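January 1, 2018

Happy new year to me, in the lab by nine. Building heat is off so coat on all morning.

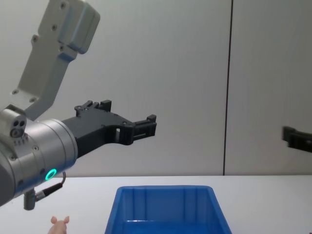
Planner first. The old bug, left arm takes the long way round whenever the goal is over the bin. Spent most of December blaming the cost weights. Wasn't the weights. The joint 6 limits in the config are in degrees and everything else in that file is radians, so the planner thinks that joint can spin forever and picks whatever. One line. Fixed it, reran the 22 saved goals offline, paths all look sane now. Felt good for ten minutes.

Then the pig. Pink toy pig, blue bin, pick and place, the thing we promised Prallby for the spring. Perception keeps giving me two pigs. The ears get split off as their own cluster and the tracker hands them a fresh ID every few frames. Raised the merge distance, one pig, great, but then it wants to merge with the bin when they're close. Need to use color and not just distance. Tarek Haddadin said this in July and I said it'd be fine. Not going to tell him untill it works.

Timing is still ugly. Control loop wants a new setpoint every 16 ms and the bridge node sometimes just sits there for 100. Logging to disk in the same thread, I'm nearly sure. Moved the logger out to its own process, haven't measured it properly. Must do that before touching anything else!! I always skip it.

Two-arm collision check: left against right is on, gripper against gripper is off. Who turned that off. Probably me, back when the Pimentel demo kept freezing. Turned it on again, planning got slower, can live with it. The gripper mesh in the model is the old short one too. Fingertips are longer now. Asked Dundton for the new file twice, will measure it by hand if they dont send it this week.

Skipped lunch, ate crackers. Call with Pornasska moved, so no slides tonight, thank god.

Tomorrow: loop timing, color in the clustering, then a slow run with both arms and my hand on the stop button. Commit the limits fix before bed. Didn't push it yet, laptop's in the bag.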